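Chapter 4
Teaching the Arm Where Things Are

In this chapter you'll
set up a work area your arm can find its way around
pick a home position and stick with it
write your first pick and place routine
run that routine in the simulator before you run it on the bench

I wrecked my first fixture on a Thursday at 2 in the morning. The program was fine. I'd checked it line by line, I'd had my coffee, I was feeling pretty good about myself. Then the arm swung over, came down a finger's width too far to the left, and pushed a block I'd spent the whole weekend filing straight through the side of its holder. The crack woke up the dog.

What I'd done (and you will do this too, so let's get it over with) was move the tray to sweep up some crumbs and put it back by eye. By eye is great for hanging pictures. It's no good at all for an arm that goes exactly where you told it to go last week.

So this chapter is all about places. Chapter 3 left you with an arm bolted down, powered up and able to wave at you. Now we want it to go to a spot on the table, close its gripper on a part, carry that part somewhere else and let go. Four little steps! They'll take us most of the chapter, and I promise the waving was the hard part for your electrician.

Before you touch the keyboard, decide where things live. I like to keep the parts I'm picking from and the plate I'm placing on close together, well inside the arm's reach, with any bigger fixtures farther out. If you're in a shared shop like ours at Lidside, this is also the moment to talk to the people you share with. Bheki Venter and I once lost an entire evening to a shelf he'd hung the day before, very nicely, right where my elbow joint wanted to be.

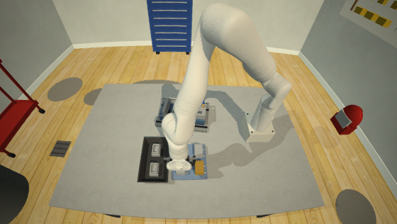 Once you've settled on a layout, give every place a name. Please don't call them point1, point2 and point3. I did that for my first build and ended up with a list that ran to point14, and when I came back to it in February I had no idea what any of them were for. Use names like tray_back, plate_right and safe_above_tray. Long names are fine. You'll type them once and read them a hundred times.

That last one deserves a word. A "safe above" point sits straight up from the place where the work happens, high enough that the gripper and whatever it's holding will clear everything nearby. The arm goes there first, then straight down, then straight back up before it heads off anywhere else. In my shop notes I write these heights in millimeters from the tabletop, and my usual number is 245. Yours depends on how tall your parts and fixtures are, so measure the tallest one and then be generous.

You'll also need a home position. Home is where the arm starts, where it ends and where you send it when you've lost track of what's going on (this happens to me more than I'd like to admit). Pick a pose that's folded up a bit and out of the way of your hands. Paloma Nguyen-Tran, who read an early draft of this chapter, wrote "MAKE THEM DO THIS FIRST" in the margin in green ink. So do this first.

Try it 4.1
Open the blank work area in your simulator and put in a table, your arm, one tray and one plate. Save a home position. Then add a safe above point for the tray and another for the plate, and send the arm back and forth between them at quarter speed. Keep the gripper open and leave the parts out for now. If any link passes through something solid, raise your points and run it again.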